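November 14, 2024

Long day on the phone-and-stand cell, and I want to get it written down while it's fresh, partly for Iwona, who takes the cell over tomorrow morning, and partly for me, because I've now lost the same afternoon twice to the same kind of bug and would like a record of it.

Where we were when I came in: the new arm coordinator was merged last night (thank you Farzad, and sorry again for the review comments arriving in six separate batches). Flimside, our planner, now treats the two arms as one system when both grippers are inside the shared zone over the middle of the table, and lets them go back to planning on their own outside it. In simulation it was lovely. On the cell it kept stopping short, with both arms holding still and very politely waiting for each other. No fault raised, nothing red in the console, just two arms and a log line repeating "zone held by peer."

I spent the first couple of hours sure it was the lock. It looked so much like a lock problem! I read through the acquire and release code line by line, drank too much tea, and found nothing wrong with it. Then Lena came by and asked what the arms thought the time was, and that was the right question. The left arm's state messages were being stamped when they were published, and the right arm's when the joints were read. That put the two 28 ms apart, and the coordinator throws out any peer state it believes is stale, so each arm was quite reasonably deciding that the other one hadn't left the zone yet. I've changed both to stamp at read time and added a check at startup that refuses to run if the offset is over 5 ms.

With that in, the handover-style approaches went through, the ones where the grippers come nearly nose to nose over the phones. I kept the speed low for all of it and had my hand on the stop button like a nervous parent.

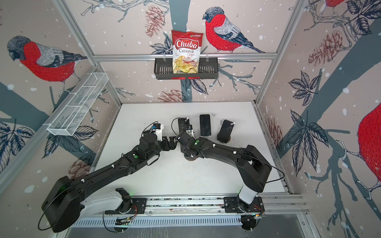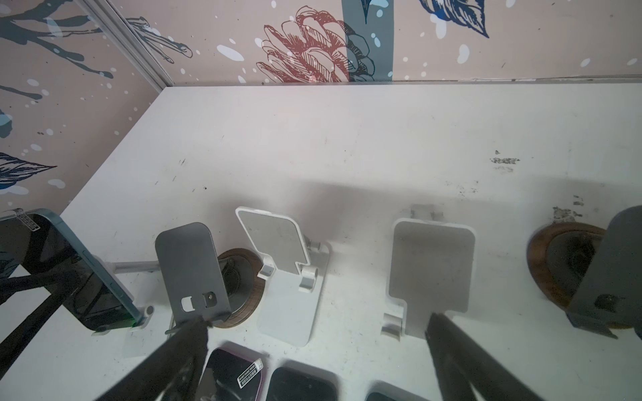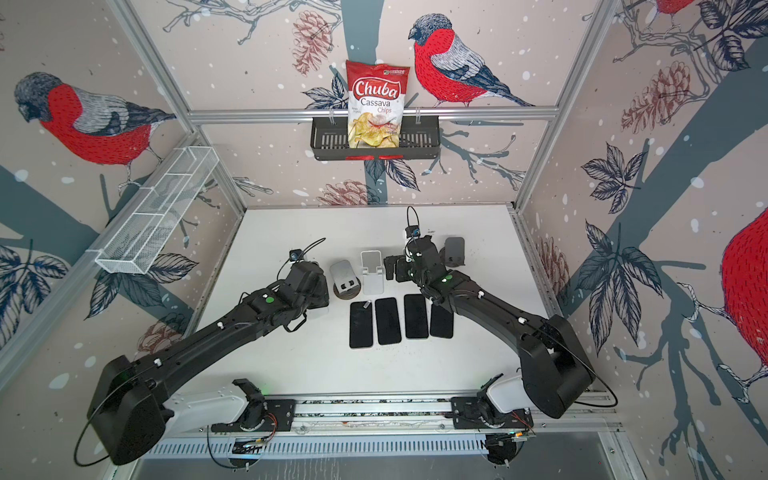
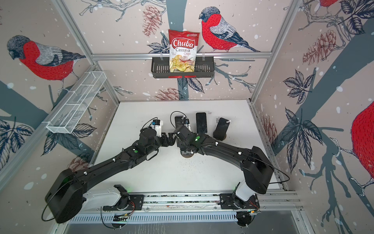
Phone and stand cell. The second picture is from a wrist camera, the other three from the fixed one.

Now perception, where I have less to brag about.

The phone detector is fine when the phones lie flat on the table. The outlines are clean, black on white, and the corner fit barely moves from one image to the next. Once a phone is leaning on something it gets harder. A dark screen gives us almost nothing in depth, so the plane fit grabs whatever points it can find along the rim, and those are few and noisy. I tried weighting the rim points by how well they agree with the color edge, and the tilt estimate calmed down a good deal. I'd call it promising and no more than that until we have numbers.

The stands are the real trouble. The gray metal one gets found reliably, I think thanks to the two little slots in its back plate, which give the matcher something to hold on to. The white plastic ones on a white table are miserable. In the wrist view the larger white-and-gray one sometimes comes back as two objects, plate and hinge, with a grasp suggested for each. I've put in a merge rule for parts that share a table contact, but it's a hack and it's marked as a hack in the code. The round wooden pads are easy by comparison, unless a stand overlaps one, in which case the fitted circle drifts toward the stand.

One more for the list: the gripper fingers take up a lot of the wrist view when the arm is low, and they come out big and blurry. The self-mask is drawn from the joint angles, so it had been lagging by the same timestamp error as the coordinator. A thin strip of finger was leaking past the mask and being reported as "phone edge." Fixing the stamps fixed most of this too, which cheered me up no end. I've also grown the mask by a few pixels for now.

Reran the old logs through the new pipeline over lunch. Out of 749 saved approaches, 23 still end with a plan the checker rejects. I went through a handful by hand and the ones I opened all had a leaning phone in them, so I suspect it's the tilt estimate again, though I haven't looked at the rest. Aniela has offered to sort them by failure type, and I'd be very glad of it. They're in the shared folder under `duda/rejects`, with the Duda viewer config beside them so you don't have to set up the overlays by hand.

Things I changed, for whoever reads the diff:

- state messages on both arms stamped at joint read
- startup check on clock offset (`--skip-offset-check` exists, please don't use it on the cell)
- rim-point weighting in the tilt fit, off by default, turn on with `rim_weight: true`
- part merge rule for the white stands (hack, see comment)
- self-mask grown slightly

Iwona, for the morning: start it at the low speed setting and leave it there until you've seen a few clean passes through the shared zone. If you get "zone held by peer" more than a couple of times in a row, save the log before restarting anything, even if it clears by itself. The ring buffer only keeps some 1,000 messages and the restart wipes it. I learned that one this morning.

Still open: Halina would like the coordinator to release the zone per joint instead of per arm, so the far arm can start moving its elbow earlier. I like the idea and I'm a bit scared of it. We said we'd sit down with Farzad after lunch tomorrow and sketch what the checker would need to know. I also owe Lena a cup of something.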